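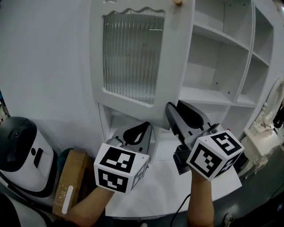
Both grippers at the cabinet, right jaws on the corner of the glass door.

June 25, 2019
Club notebook, Zakimeo project, doors and cabinets

Good session! Long one too, so this is me writing it all down before I forget which change did what.

Where we were: the pair of hand-held grippers works fine for picking things up off a flat surface, and we have plenty of demos of that. Doors are the new part. The plan for the summer showcase in August is one full routine on the white cabinet: open the door, put something in, close the door. No reaching in with bare hands to help. The arm will have to copy whatever we do, so if we cheat, it learns to cheat.

I wore the head camera for the first half and then we swapped. Things I noticed while wearing it:

The door is hard to grab. The knob is small and round and sits way up at the top edge, so to reach it you have to lift the gripper high and tip it over, and then the marker cube tips along with it. The faces we want the camera to see start turning away. The tracker (Bundesura build, same one as last time) copes as long as it has one whole face, but the pose gets jumpy. Going for the lower right corner of the door keeps the wrist low and the cube faces pointed back at me. Much happier numbers. I love it when the lazy way is also the better way.

The catch with the corner is that there is less to hold on to. You sort of hook the edge with the curved pad and pull, and you have to come at it from the side a little. Straight on, the pad skids on the door. We want to try a thin strip of something grippy on the pad, but only on the right one, so we can compare.

Left hand: we kept forgetting it had a job. Everybody (me included) stares at the door and lets the left gripper drift. New rule for demos is that the left one waits in front of the open compartment under the door with the jaws up, so every run starts from the same place. It makes the start poses line up so much better in the plots. Downside, it blocks part of the view into that compartment, so we may need to start it a bit farther left.

Numbers so far. Goal for the door set is 100 clean demos. We have 40 that I would call clean, meaning both cubes tracked from start to finish and no bumps. Frame dropouts on the worst run: 5 in a row, and that was the high knob grab, no surprise. Longest good run is 1,010 frames, which is too long! We are being way too careful. A relaxed person opens a cabinet in a blink and we look like we are defusing something.

The glass. I was worried about the ribbed glass because of reflections, and I spent a silly amount of time on it. The reflections are faint and vertical and the marker detector never once took them for a cube edge. Crossing that worry off. The white on white is a bigger nuisance, with white cubes in front of a white cabinet over a white counter. The black squares carry it, but the outline of the cube is nearly useless, so the crop step (the one that looks for the outline first) should just go. I turned it off for the last batch and lost nothing.

Cable: still in the way. The one on the right gripper hangs straight down and you feel it tug when you reach up. Someone suggested running it along the forearm with two soft straps. Yes please, let's do that before the next batch, and measure the reach again after.

Shelves: the four cubbies to the right of the door are next. I want the narrow one at the top right to be the hard test, once the door is boring. The big one at upper left should be easy for either hand. Keep them empty for now so the background stays the same across the whole door set.

Calibration note, because I will forget: the Clunditz config has the left and right cube IDs swapped. Use the Åberg config until it is fixed. If the plot shows your hands crossing over when they didn't, you loaded the wrong one. Ask me how I know.

To do:
grippy strip, right pad only
straps for the cable
delete crop step properly, don't just comment it out
move left start pose a bit farther left, redo a few runs to check
shorter demos, move like a normal person
fix IDs in Clunditz
first try at the upper left cubby

Batteries are on charge and the files are copied to the shared drive in the door folder. Somebody please check that the last batch opens on a machine other than mine.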